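Can a Computer Learn to Fold Your Shirt?

You may have seen a video of a robot folding laundry. It looks easy. It also looks slow, and videos can be sped up or cut. So before we say "Wow," let's ask what the software has to do.

First, it has to find the shirt. To you, a black T-shirt is a T-shirt even when it's squashed into a ball. To a program, a camera picture is a big grid of numbers. The numbers for black cloth in shadow look a lot like the numbers for other black cloth in shadow. Where does the sleeve stop? Which edge is the collar? Programmers call this part perception.

Next, it has to plan. Which bit should be grabbed, and where should it go? Last comes control, the job of telling each motor how far to move and when to stop. 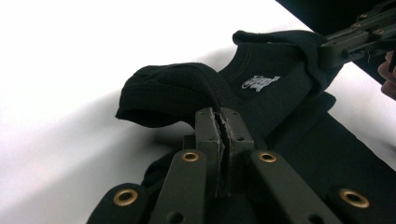 Folding a black shirt with two hand-held grippers. One is pinching a fold of the cloth.

Many teams don't write out the steps of folding at all. They have people do the job using grippers, and save what the cameras record. Then a program goes through the recordings and tries to work out which movements go with which pictures. People call this "learning from demonstrations."

Is it really learning? Be careful with that word. If you learn to fold a T-shirt, you can probably make a decent try at a pillowcase. A program trained on T-shirts may have no idea what to do with one.

Naa Sulemana writes training software in Ludville. Her program, Jellel, was given 445 recordings of shirts being folded. Then she tested it on 24 shirts it had never met. It folded 23 of them.
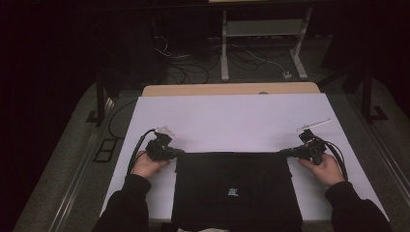
That sounds terrific, and a headline might stop right there. But all 24 shirts were short-sleeved, and they all started out flat. Her coworker Kwabena Adjei tried again with the shirts dropped in a heap. Jellel kept tugging at the wrong layer, and he turned it off before lunch.

They plan to collect 600 more recordings, with heaps this time. Maybe that will fix it. Maybe it will just find a new way to get stuck.

Next time somebody tells you a robot can fold clothes, try asking:

Which clothes?
How did they start out?
How many tries did it get?
Did a person help?

Words to know

Perception: working out what is in a camera picture.
Demonstration: a person doing a job so a program can copy it.
Gripper: a tool that pinches and holds things.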